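Gumness Allotment Society – notes from the December meeting

Right, I said I'd type these up by Thursday and I nearly managed it. We started at 7.30 in the back room of the Sidine, with 12 of us round the big table and Erdal Başaran in the chair (well, on the bench, the chair's got a wobbly leg).

Last month's notes were agreed, apart from my spelling of Skondard Lane, which I've now put right. Sorry, everyone who lives there!

Water. The bill came to £519, a fair bit up on last year. Joonas Nurmi thinks the standpipe by the bottom gate has been dripping since summer and offered to change the washer himself. We all said yes please. Erdal will read the meter before and after so we can see if it makes any difference.

Rents. A long chat, this one. Joonas wanted a small rise, I wanted to leave things alone until spring, and we ended up going with me by 4 votes – most people just wanted to get on to the seeds.

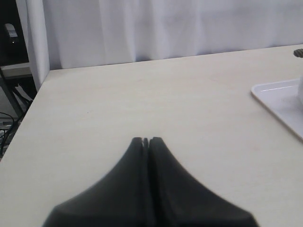 Seeds. The Zein catalogue order goes in before the new year, so please get your slips to me. If we reach 1,000 packets between us we get the cheaper postage, and no, I don't think we will, but do ask your neighbours. Broad beans are on the list again. The purple carrots are off it after what happened to everybody's purple carrots.

Paths. The one along the hedge is a bog. Erdal knows someone with woodchip going spare and will ring them. Please don't park on the verge while it's this wet, the ruts are getting awful.

Any other business. Someone has left a very nice green wheelbarrow by the compost bays and I'd like it moved. The shed key is with me if you need it.

We finished at 9.10. Next meeting is same place, same time, and Joonas is bringing the mince pies he forgot.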